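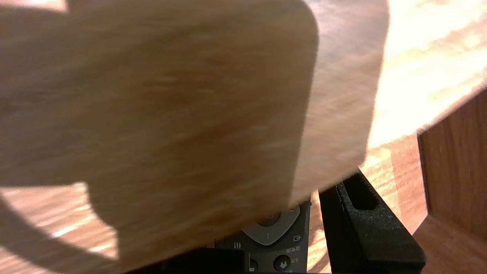

Reading time: 3 minutes

Print this page
E-mail this page

Heltum Scalp and Length Treatment Oil

Heltum is a leave-in or rinse-out treatment oil for dry, color-treated and heat-styled hair. It is made by Wurnik at the company's plant in Wastport and is sold to licensed salons and directly to retail customers. The formula is the same in both cases. Only the bottle size and the closure differ.

The oil was developed for clients who return between color appointments with rough ends and a tight, flaky scalp. Many conditioning products address one of these complaints and make the other worse. Heltum is light enough to be applied at the root and may be layered through the lengths where more is needed.

Ingredients

The base is a blend of sunflower, jojoba and camellia seed oils. Vitamin E is added to slow oxidation, and a small quantity of rosemary leaf extract provides the scent. Heltum contains no silicones, mineral oil or added dye. The natural color ranges from straw to pale gold, and some variation from batch to batch should be expected. The full ingredient list is printed on the carton and is available from customer service on request.

Directions for use

Before washing: Part dry hair into sections. Apply 3 drops to each section at the scalp and massage with the fingertips. Draw the remaining oil through to the ends with a wide-tooth comb. Leave in place for 40 minutes, then shampoo as usual. Fine hair may require a second shampoo.

After washing: Warm 2 drops between the palms and press into the ends of towel-dried hair. Do not apply at the root when using the oil as a leave-in product. Style as desired.

Salon use: Heltum may be offered as an add-on service at the basin. It should not be applied on the same day before a color or lightening service, as residual oil may affect the evenness of the result. It may be applied after the final rinse.

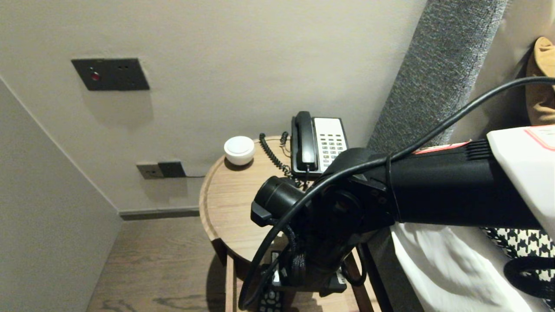 Clients with very thick or tightly curled hair may increase the amount used at each step. The bottle should be closed between applications, and the dropper should not touch the scalp or hair.

Consumer trial

Before release, Heltum was supplied to 1,662 salon clients who used the pre-wash method once a week and completed a questionnaire at the end of the trial. Participants were asked about softness, scalp comfort, ease of combing and scent. Their comments led to two changes: the rosemary extract was reduced, and the original pump was replaced with a glass dropper on the retail size.

Sizes and availability

Heltum is supplied in a retail bottle with a dropper and a larger professional bottle with a locking pump. The professional size is available only to salons holding an account with Shukla, the authorized distributor. New accounts may be opened by submitting a copy of a current salon license. A travel size will be added to the range in October.

Storage and shelf life

Store at room temperature, away from direct sunlight and styling tools. The oil may turn cloudy in a cold room. Cloudiness does not affect performance and will clear when the bottle is held under warm running water. Use within 12 months of opening.

Cautions

For external use only. Perform a patch test on the inner arm before first use. Avoid contact with the eyes, and rinse thoroughly if contact occurs. Discontinue use if irritation develops. Keep out of reach of children. Spilled oil makes tile and tub surfaces slippery and should be wiped up at once.

Returns

Unopened bottles may be returned to the place of purchase with a receipt. Salon orders are returned through Shukla under the terms of the account. Damaged deliveries should be reported before the carton is discarded.

Product information last reviewed 22/08/2025.

Print this page
E-mail this page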